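Dropped frames on the right-hand gripper, and what they cost

I have been putting this off for a month because the fault was boring and the cause was worse. But I've had two emails asking what happened to the January recordings, so it may as well go here.

The short version is that 468 recordings from the hand-held grippers were spoiled by an intermittent cable fault, and we did not notice until somebody tried to train on them.

For the longer version, start with the symptom. Ileana Ghiță had a policy that reached for objects perfectly well with the left gripper and hesitated with the right. It would approach, stop a few centimetres short, wait, then carry on. She assumed it was her code and spent the best part of a week on it. I assumed it was her code too, for which I have apologised.

When we plotted the raw pose logs side by side, the left was smooth. The right had gaps. Each gap was up to 300 milliseconds long, and during it the logger had repeated the last good sample, so the file looked complete. Row counts matched, timestamps increased as they should, the checker passed everything. The gripper in the log stood still while the gripper in the real world kept moving, and afterwards it jumped to catch up. A model trained on that learns to pause.

The logger is Pokis, which I wrote, and holding the last sample was my decision. It seemed reasonable when the only losses were single samples. I never put an upper limit on it.

Finding the physical cause took another two days. Things I ruled out, in order:

The USB hub. Swapped it, no change.
The host machine. Moved everything to Rivera, our spare, no change.
Interference from the lighting supply. Switched it off and recorded in the gloom, no change.
The gripper electronics. Swapped left and right at the host end, and the gaps stayed with the right gripper and its cable.

The last one should have been first. After that I sat with the live plot open while Tincuța Olteanu moved her arm about. With the wrist straight, nothing. With the forearm brought across the body and the wrist turned inwards, gaps at once. The cable runs down the inside of the forearm, and in that position it pulled sideways on the connector at the back of the gripper. One of the solder joints had cracked. It made contact most of the time, which is the least helpful thing a joint can do.

It also explained why the daily check never caught it. The check is done with both grippers held out in front, arms straight, for 24 seconds. Nobody works like that. Tall objects in the middle of the table were the worst, as you have to come in from the side to reach the base.

What has changed:

Pokis now holds a sample for 13 milliseconds at most. Past that it writes a gap marker and sounds a tone. The tone is unpleasant and I have been asked to change it. I have declined.

The daily check includes a crossed-arm movement with each hand, repeated until the operator is bored.

New cable on the right gripper, with proper strain relief at the housing and enough slack at the wrist. The left has been re-soldered as well, though I found nothing wrong with it.

The spoiled recordings have been pulled from the Tasilley set. I did try interpolating across the gaps and it gave plausible curves that I had no way of verifying, so they are gone. If you copied Tasilley before the end of January, please delete it and fetch it again. The Girden set was recorded on older hardware and is unaffected.

Still open: one short gap last week on the new cable, wrist straight, no obvious cause. The marker and the tone both worked. I have the log and no theory, and I'd be glad to hear from anyone who has seen the same on a similar connector.
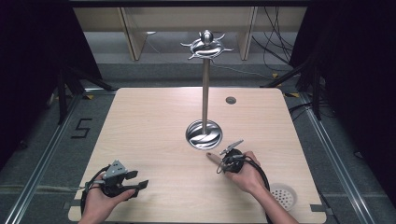
Both hand-held grippers at the table, with the right one near the base of the metal stand.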